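# Tivalen oval colander, light green, the big one

7/10/25. Typing this between loads of washing so excuse the mess.
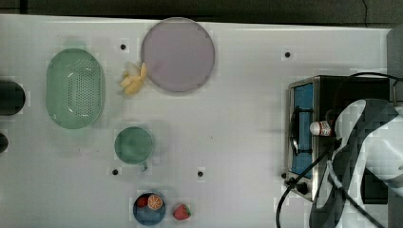 Bought the Tivalen in June, after the handle went on my old wire sieve. Paid full price from the Hosoda shop in town, no discount, no freebies. It's the large size, and large is right. The label says it suits "family portions", and it wasn't kidding. On the table at home the green oval takes up plenty of room beside the dinner plate, and that's the first thing to know if you've got a small bench. Measure first. I didn't.

**The good**

Drains fast. Rows of little round holes, small enough that rice mostly stays put (long grain fine, a bit of quinoa gets through). Penne for five, no worries. Spuds, no worries. The oval shape sits across my sink where a round one just slides about. Washed a whole punnet of strawberries in it last night in one go, spread out, no squashed ones at the bottom. My sieve used to turn them to jam.

Light, too. Mum (Kimie Ishida, 78, dodgy wrists) can lift it with a full load of beans and not swear at me. She's pinched it twice now.

Colour is a soft green, nicer than the website. Hasn't stained yet and I've done beetroot.

**The not so good**

Rim is only slightly raised. Tip it too quick and peas go over the side. You learn, but I lost half a bag the first week.

Storage is a pain. Won't nest in anything I own. Lives on top of the fridge at the moment, next to the bread maker I don't use.

Starchy stuff dries in the holes if you leave it overnight. Needs a brush. The dishwasher got most of it but not all, and I had to go round with a toothpick, which was a fun Saturday-type job for a weeknight.

No feet worth mentioning. If you put it flat in the sink the bottom sits in whatever's there. Keep it up on the edges.

**Against the Fuvonberg**

Takeshi Murakami next door has the Fuvonberg folding one, so I borrowed it for a week. Folds down to nothing, great for the caravan, he takes it everywhere. But it wobbles when full and the folds hold gunk. For camping I'd get his. For home, mine, easily. Haven't tried the Stalix. Someone at work reckons the holes are too big for rice, can't confirm.

**Would I buy again**

Yep. Four stars, one off for the rim. If they did a medium I'd probaly get that instead, as most nights it's just me and a bit of fruit to rinse. Do keep the recipt, the Hosoda lot wanted to see mine before they'd even talk about swapping sizes, and then they were out of the smaller one anyway. They said to try again in a fortnight. Will update if I end up swapping.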